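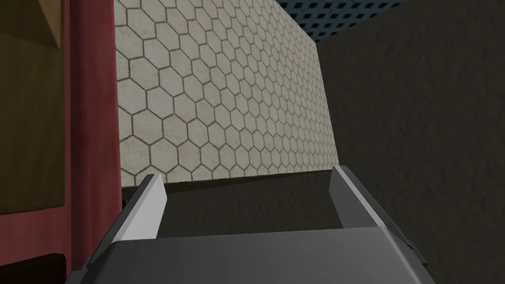 4 min read

When the manipulation group at Clondurance began its comparison of two parallel-jaw grippers last May, the first decision concerned what the wrist camera would be permitted to see. Seema Thakur, who directs the group, wanted every simulated trial to take place in a different room.

"A gripper evaluated against one gray background tells you how the controller performs against one gray background," she said in an interview at the company's offices. "Our customers have tile, curtains, cabinets and bad lighting."

The simulator assigns materials to walls, ceiling and furnishings at random. A hexagonal tile may meet dark stucco in a corner, with a red panel standing to one side. Thakur acknowledged that the results are seldom attractive. The group generated 200 such rooms and ran both grippers through the same set of reaching and grasping tasks in each of them.

Devendra Uniyal, the engineer responsible for the trials, said that the palm and fingers were kept in the camera's view at all times. The controller uses the position of the fingertips to correct its approach, and an early version with a narrower view lost track of them when the jaws opened fully.

"We had hoped to save some image area," Uniyal said. "We gave that up within a week."

The two units under comparison were the Zosodov, a broad-palmed design, and the lighter Volside. In total the group recorded 2,673 simulated attempts. The Zosodov completed 87 percent of its grasps. Uniyal declined to give a single figure for the Volside, whose performance varied considerably with the lighting. Its slender fingers were difficult for the vision model to separate from dark surfaces, he said, and the group is still examining how much of the shortfall belongs to the hardware.

Pankaj Bhardwaj, who maintains the controller software, was more cautious about both products. Contact and friction are simplified in the simulator, and he does not regard the ranking as settled.

"I would trust it on vision," Bhardwaj said. "On grip force I would wait for the bench."

Bench trials are to be carried out with Singhal, which will supply the arm and a set of printed wall panels. Thakur said that the panels would be changed between runs, a task that takes about an hour. The group has asked for a second camera mount so that the two grippers can be tested in parallel, and that request is under review.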